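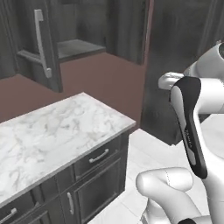
The batch sheet for the pork patties has changed again, so please discard the copy I sent round last time. The salt figure was the main fault: it is now 4 g to each 700 g of mince, mixed in just before shaping and no earlier. Salt added the night before draws out the protein and gives a springy, sausage-like patty. Shape them on a cold surface. Marble with a thin lip at the edge, like the pale grey-veined top on the island, holds its chill well enough for one tray, after which the fat starts to smear and the mince should go back in the fridge.

On Thu 6 August Keisha Tran wrote:

> Two questions on the pork sheet. First, it says to press a dimple in
> each patty, but mine still domed in the middle on the Festley grill.
> Is the dimple too shallow or is the grill too hot? Second, can I swap
> the breadcrumbs for cooked rice? I have a pot left over and the
> Jullbridge butcher only does the lean mince now.

Dimple first. It should go halfway through the patty and cover most of the top, leaving a rim. A thumbprint is too small. The Festley also runs hot at the back, so turn the patties end for end when you flip them. If they still dome, drop the dial one mark and add a minute a side.

Rice works, with limits. Use it cold and well drained, 56 g to the 700 g of mince, and chop it first or the patty will split along the grains. With lean mince you also need some fat back in. I use grated cold butter — Mäkelä suggested lard in the November thread, and that is fine too if you can get it.

For the glaze, reduce plain cola with vinegar and mustard until it coats a spoon. Do not use the diet kind. It will not thicken, and it turns bitter in the pan.

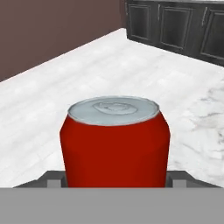 Red can, upright, lid still on.

Brush the glaze on in the last two minutes only. The sugar burns quickly, and a burnt glaze hides the colour of the meat, which you should not be judging by anyway. Use a probe, pushed in from the side to the centre. Those of you with the old Gusia probe should check it in iced water before each session. Mine read two degrees high and I had to take that off every reading.

Cooked patties freeze well between sheets of baking paper. Raw ones with rice in them do not, as the grains go hard.

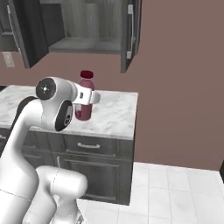
CHANGES TO THE SHEET

Salt: 4 g per 700 g mince, added last.
Rest in the fridge after shaping: 40 minutes, uncovered.
Dimple: wide, half the depth of the patty.
Rice (optional): 56 g, cold, chopped.
Glaze: final two minutes.

The onion line is unchanged. Keisha, if you try the rice with lard, please post the weights to the list, including what the patties lost in cooking.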